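Wrist camera week, part two

So the new fisheye is on the arm and I'm a little bit in love with it! Festus (that's the arm, he came with the name) had been making do with a narrow lens for months, and every time he turned toward the desk I lost sight of whatever I'd left on the carpet. I'd been putting off the swap because the old mount was glued, like an idiot, by me.

The Kao module weighs 105 grams with its bracket, a touch more than the old one, and the controller wanted its payload setting changed before the wrist stopped sagging. Four screws, one ribbon cable, a new calibration file. I did 8 calibration passes with the checkerboard and kept the last one. The Wallport controller took the new stream without a fuss, though I did have to drop the frame rate a bit (still plenty for slow picking).

What I love is how much room you get in one go. Desk, carpet, blue mat, shelves, chairs, all at once. The price is that straight things bend, badly so near the rim, and the desk monitor ends up squeezed into a corner. For planning a grasp I'd still undistort the middle and throw the outer ring away.

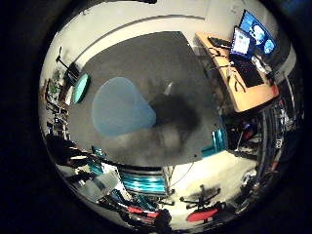 Shu-fen Huang wrote in to say she'd keep the outer ring, at low resolution, purely for spotting obstacles before the elbow swings round. I like that a lot and I'm trying it tonight, right after I redo the cable clips. The soft finger pads are next.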